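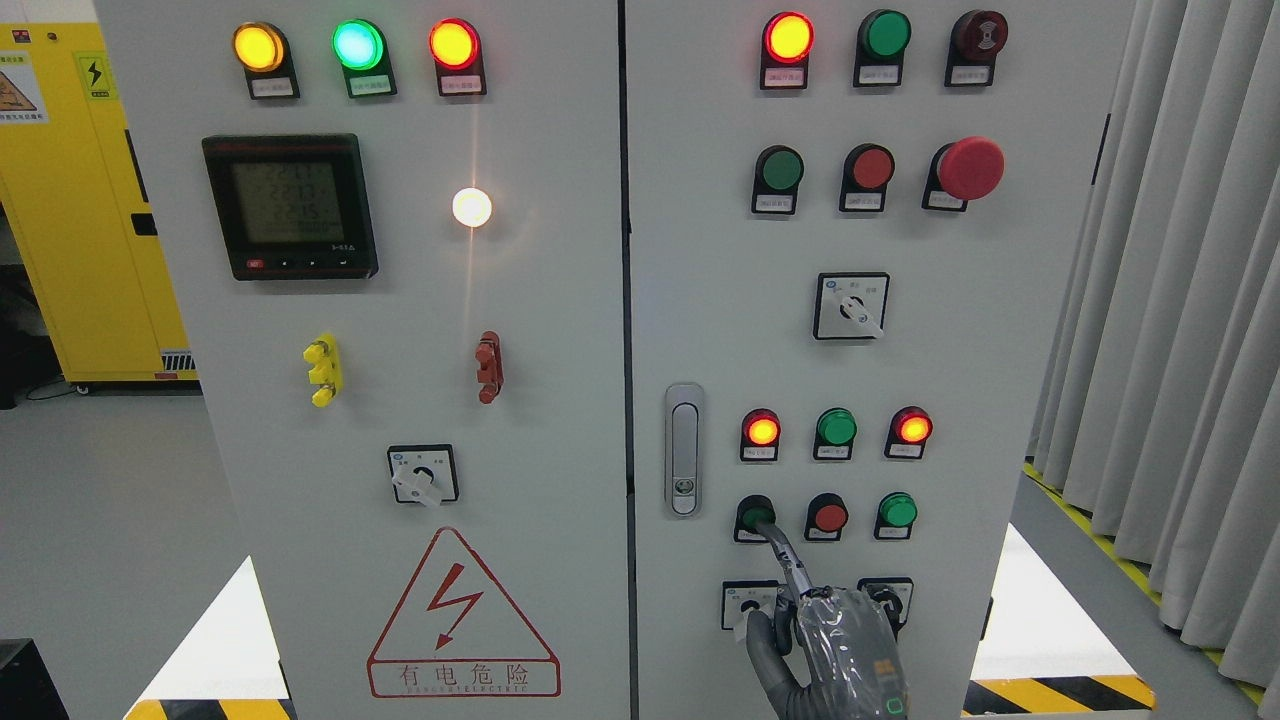 Skript zur Vorlesung Messen und Glauben, Teil 2: Was eine Anzeige wert ist

Ein Messwert ist zunächst eine Behauptung. Wer ihn ins Protokoll überträgt, übernimmt sie, meist ungeprüft. Digitale Anzeigen verführen dazu besonders: Auf dem Leistungsmesser an der linken Schranktür stehen drei Werte untereinander, ungefähr 228,1, 221,3 und 221,5, und die Nachkommastelle wirkt wie ein Beweis. Sie ist Auflösung. Über die Genauigkeit sagt sie nichts.

Konrad Auer hat für das Praktikum in Gisanham 114 Protokolle durchgesehen. In 9 davon stand eine Unsicherheit, der Rest schrieb ab, was leuchtete. Ich halte das für keinen Anfängerfehler — gestandene Ingenieure machen es genauso.

Zum Mitschreiben:
Auflösung: kleinster darstellbarer Schritt.
Genauigkeit: Nähe zum wahren Wert, den wir nicht kennen.
Präzision: Streuung bei Wiederholung. Sagt nichts über einen systematischen Fehler.

Auch ein Kalibrierschein hilft nur begrenzt. Er gilt für den Tag und die Bedingungen im Labor. Was danach mit dem Gerät geschah, steht dort nicht.

Aufgabe bis zur nächsten Sitzung: Text von Csenge Dobos lesen, Abschnitt 2, und eine Stelle finden, an der sie selbst zu viele Stellen angibt.

Kontakt: Lehrbüro Gisanham | © Alle Rechte vorbehalten | Nach oben
0 Kommentare | 9 Mal geteilt
Diese Seite verwendet Cookies. Einstellungen Akzeptieren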